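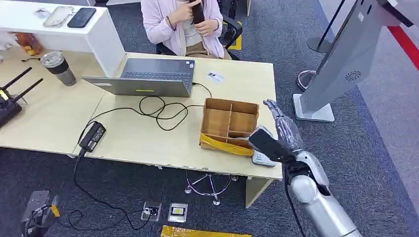

May, 9:40. Workshop notes, front desk.

Cleared the wood desk down to what gets used. Laptop stays in the middle, router at the left end. The charger cable is still a mess: it coils up in the middle and then hangs over the front. Want a clip under the top before somebody catches a foot in it. Measured from the floor outlet to the laptop side, 126 cm, so there is plenty of slack to take up.

Divided cardboard box goes to the right of the cables. Plan is one compartment per cable type, short ones at the front. The yellow tape on the lower front edge stays on until the Stougaard bins arrive (order 885). If they don't fit the desk depth, keep the cardboard.

Front edge of the desk is chipped. Not worth replacing the top. Sand lightly, then edge strip from Tretov, the 25 mm one. Scuffs can stay.

Phones and drinks:
- phones on the white counter, toward the back
- tumblers only with the lid on, left end of the desk

Still open:
- router label, asset no. 834, is peeling, print a new one
- ask Flalell if they have the cable clips in black
- Breltska invoice, still not found, check the drawer again

11:15. Drawer checked, no invoice.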